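Last updated: May

Search this blog Search Go

Mattress covers in a work room: notes on fit, color and wrinkling

I have been responsible for the soft furnishings in our shared room at Kelmont for long enough to have opinions on fitted covers. Most of what is written about them assumes a bedroom, with one or two sleepers and a weekly wash. Our mattresses are used in the daytime as low tables, as seats, and as a place to put down anything with a cable on it. The failure modes are different.

The first covers were a white cotton percale from Kallach. They fit well when new and lost enough length in the wash that the corners would no longer seat under the mattress. A cover with three corners on is worse than no cover, as the slack migrates to the middle and anything small slides into it. White also showed every mark. Rosalind Calloway kept one as a dust sheet and I cut up the rest.

The second set, from Chou, was a heavier knit. The knit held its corners but snagged on hook-and-loop straps, and we have a lot of those. Once a loop is pulled the fabric ladders in the direction of the pull. I do not recommend knits near straps of any kind.

The current covers are a muted green. I chose the color by laying swatches down next to black cables and small white equipment and standing at the door. Both had to be easy to see against it. On a white sheet a white controller disappears, and on a charcoal one the cables do. Pale green does reasonably well with both, and it is not unpleasant to look at for a whole afternoon.

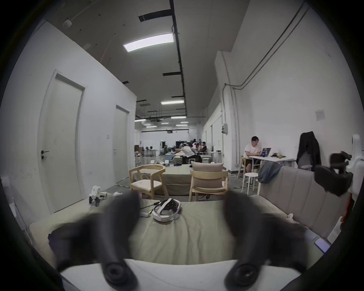
Headset and controller on the green cover, denim jacket on the sofa back.

Wrinkling is the remaining fault. The fabric relaxes within an hour of being pulled tight, and sitting on the edge draws it toward the sitter. I tried three remedies:

Elastic sheet suspenders, the kind that clip corner to corner underneath. Effective for two weeks. The clips then let go one at a time, usually the one against the wall.

A non-slip underlay. This stops the cover from creeping across the mattress but does nothing about slack already in it. It cost 40 dollars and I would not buy a second one.

Washing at 100 degrees Fahrenheit and putting the cover back on slightly damp. Best result so far. The cover dries in place and stays flat noticeably longer. Leave the mattress clear until it is dry, which takes most of a morning with the door open.

Mali Prydderch suggested a quilted protector under the cover to take up the difference in depth. I have one on order from Drilness. Her sister Lowri thinks I should simply size down, and she may be right. The label depth and the measured depth of a mattress rarely agree, and I bought these by the label.

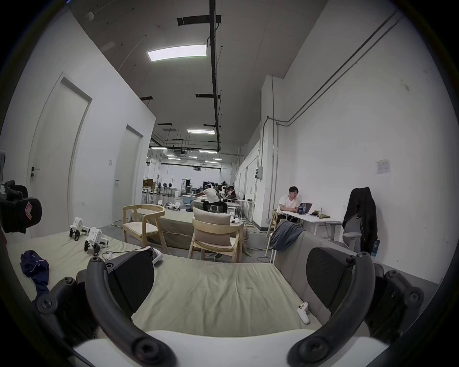 Clothing is the other load on these surfaces, and I underestimated it. A room with no coat hooks will use whatever is at shoulder height or lower, and the order of preference seems to be chair back, sofa back, bed. On the mattress a garment takes up working space and drags the sheet when it is picked up. The navy one with the red-and-white trim, lying crumpled on the left side near the cables, is a fair case, while the black jacket over the back of the office chair does no harm at all. I have asked Ezequiel Villalobos for a rail of hooks. He wants it kept clear of the conduit that runs down to the electrical box, so the likely position is the opposite wall, between the two doors if the spacing allows.

Until then the procedure on Friday is as follows. Clothes off the beds first. Cables coiled and lifted, never pulled across the fabric. Cover off, shaken outdoors, inspected at the seams, and either washed or turned end for end. Turning spreads the wear, as people tend to sit at the same end. Chair pads get beaten at the same time and the beige cushion goes back on whichever armchair it came from.

Nayara Xavier asked in the comments last month whether a waterproof cover would be simpler. I have used one. It is noisy, it gets warm under anyone who sits on it, and small objects skate on the surface. If drinks were allowed on the beds I would reconsider.

Measurements for the Drilness protector will go in the next entry, once it has been through the wash twice.

Contact | Copyright, all rights reserved | Back to top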